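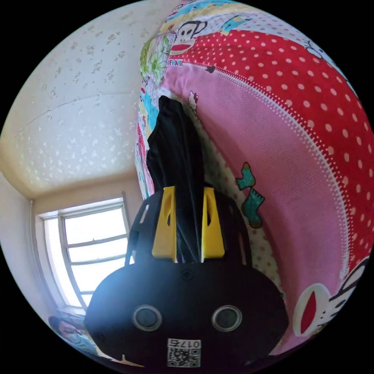 4.2 What the placeholder does while we wait

I started this part of the work thinking that placeholders were a solved problem. You reserve the box, you fill it with something cheap, and the real file slides in when the network gets around to it. Rekari, the build plugin I wrote for this paper, can fill the box in three ways: a flat color taken from the average of the file, a tiny blurred copy written straight into the page, or a traced outline with a handful of shapes. On paper the flat color wins easily, and for skies and walls it's fine. Then you get to something like Figure 1, where two yellow fingers stand up from a black gripper body, and one flat color has to stand in for both. The blurred copy at least keeps the yellow on top and the black underneath, so the swap feels more like focusing than like a cut. The traced outline is the one I had the highest hopes for, and I'll come back to why I dropped it.

All three were tested on the same two sites. Ando is a documentation site with long pages and a fairly calm layout, mostly one column with a sidebar. Nileo is a magazine-style site where pictures sit two or three across and the text wraps wherever it can. Both are built ahead of time and served as plain files, so there is no server deciding anything at request time, and whatever Rekari puts in the page is what every reader gets. I like that setup for experiments (fewer moving parts to argue about!) but it does mean the placeholder has to be chosen during the build, before we know a thing about the reader's screen or connection.

Together the sites have 480 pages. Of those, 405 carry at least one picture, and those are the only pages used in the rest of this section. The others went through the build as usual and I left them out of the comparison, as there was nothing to compare.

The first thing I looked at was page weight. A flat color costs next to nothing, just a short style rule on the wrapper. The blurred copy costs more, and the cost lands in the worst possible place, which is the HTML itself. On Ando this hardly matters. On Nileo, where an index page can pull in a long row of thumbnails, the blurred copies pile up at the top of the document and the browser has to chew through all of them before it reaches the text below. I tried moving them to the end of the page in a single block and connecting them with a small script. It did make the HTML nicer to read, but then the placeholder showed up after the reader had already looked at an empty box for a moment, and I couldn't see the point of that. They went back inline. 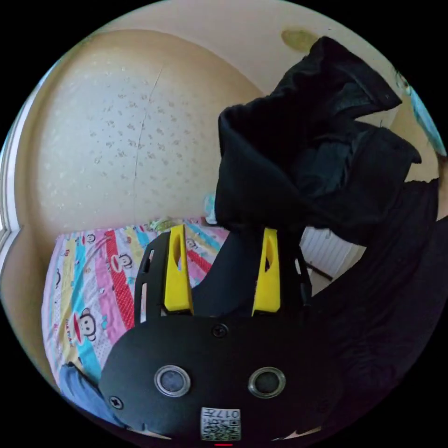 So the compromise in Rekari is a budget per page. The build walks through the page in source order and hands out blurred copies until the budget is spent, and after that everything gets a flat color. It's crude. I had a smarter version that tried to guess which pictures would be visible first, using the template and a made-up screen size, and it was wrong often enough on Nileo that I threw it out. Source order is wrong sometimes too, but when it's wrong I can explain it to an editor in one sentence, and the smarter version needed a whiteboard.

Back to the outlines. They look lovely in a demo. The trouble is that they look like content. I sat 17 readers down with slowed-down copies of both sites, and several of them took the outlines for finished illustrations and were then annoyed when the page changed on them. One reader asked whether the site could please keep the drawings. Flat colors and blurs got hardly any comments at all, and I've come to think that's the best grade a placeholder can get. I should say that this was a small and friendly group, made up mostly of people who build websites themselves, and I wouldn't lean on it for much beyond the decision to stop working on outlines.

Layout shift deserves a word here, since people tend to mix it up with placeholders. The shift goes away when the page knows the width and height of the picture, and it goes away just as well with an empty box. Rekari reads the size from the file during the build and writes it into the markup in all modes, including the one where placeholders are switched off. Early on I didn't do this for the switched-off mode, and my first round of numbers made the blurred copies look fantastic for reasons that had nothing to do with blur. I redid that round. If you are comparing your own results with older write-ups on the subject, check this first - I suspect I'm not the only one who has tripped on it.

Then there is build time, and here I have to bring in Haberkorn, the small caching layer that sits between Rekari and the image files. Without it, each build makes the tiny copies again from scratch, and that is slow enough to make people turn the feature off. Haberkorn keeps them in a folder and names each one after a hash of the source file plus the settings used. Change the picture or change the blur and you get a new entry. Leave both alone and the build just picks up the old one. I ran more than 20 builds in a row on Nileo with small text edits in between, and once the cache was warm the placeholder step stopped being something I noticed while working.

The hash did bite me once. In May I updated the library that does the resizing, and the new version treated color profiles a little differently. The source files hadn't changed and my settings hadn't changed, so Haberkorn happily kept serving the old copies next to the new full-size files, and some of the warmer pictures went through a visible jump in color as they loaded. The library version is now part of the hash. That means a full rebuild of the cache after each update, and I can live with that.

Transparent files are still a loose end. A flat color behind a logo with a clear background shows up as an ugly block, so for the moment Rekari checks for transparency and puts in nothing. The check only looks at the file header on the first pass, and a file can claim to support transparency without having any clear pixels. Those pictures end up with an empty box they didn't need. Reading all the pixels would fix it at the price of a slower cold build, and I haven't measured how much slower. The numbers in section 4.3 use the header check.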